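Doltham Parallel Hand Grippers (pair)

Sold as a left and right set. Finger pads, cables and mounting screws in the box. Camera not included.

Why I stock these

I've had three sets of hand-held grippers through the shop since October and this is the pair I kept for my own bench, so you're getting an opinion along with the listing. The other two were the Plorkero, which is lovely and light and costs a bomb, and an older Camacho set that I bought second-hand and probably never gave a fair go (the left trigger was sticky from the day I opened the parcel).

The Doltham pair sits somewhere in the middle. It's heavier than the Plorkero and you'll feel that in your wrists by the end of an afternoon, but the fingers are good solid blocks and they come back to the same spot every time you let go. I do a lot of picking and placing with small flat stuff, and flat stuff is where soft fingers drive me bonkers. With the Plorkero I'd squeeze a thin edge and the tips would splay. These don't splay. I gave them 300 squeezes on a steel ruler and then went and had my lunch, quite pleased with the whole thing!

What I don't love: the cables are stiff, and they leave the body at an angle that wants to catch your sleeve. I've started running mine outward, away from the work, with a bit of slack. Longer ones are on the spares page if your controller lives under the table like mine does.

Cameras and controllers

Any small camera with a standard plate will go on top. Keep it low if you can. I tried mine on a taller bracket for a week and lost sight of the fingertips whenever I reached in close, so down it came again. You want both tips in view and a decent bit of whatever you're reaching for.

For a controller I use the Ergate box, the plain one with no screen. It runs both hands from the one supply and it doesn't mind being unplugged in a hurry. The Plorkero controller will talk to these too, but you'll need the adapter and the colour coding on the wires doesn't match, so check twice before you power it up.

On the bench and floor with a tray and a phone case:
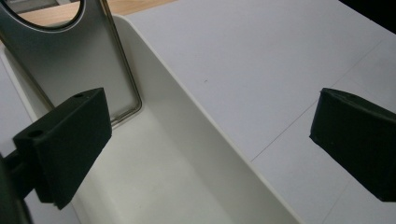
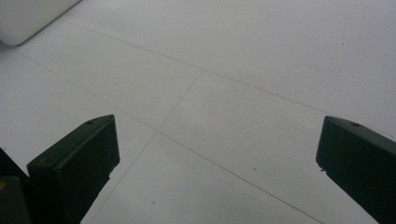
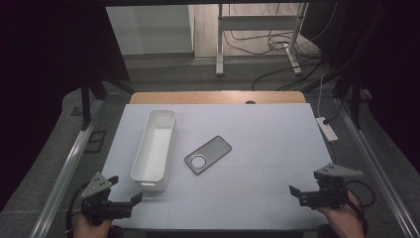
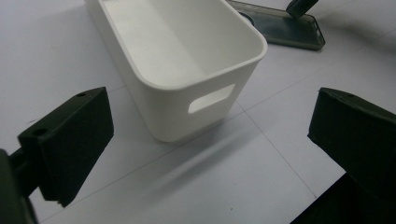

Spare pads are 3 to a packet, which I know is a silly number for something that comes in pairs. I've asked. Buy two packets and you're sorted. The screws are tiny, so do the swap over a towel or a baking tray and save yourself the crawl around the floor.

Price and postage

The pair is $600, or $300 for a single if you've already got one and want its mate (tell me left or right in the order notes, please, they aren't interchangeable). Add $50 if you'd like me to fit your camera plates and check the travel before they go out. Orders in before noon usually leave the same day.

Returns are fine as long as the pads haven't been glued, filed or painted.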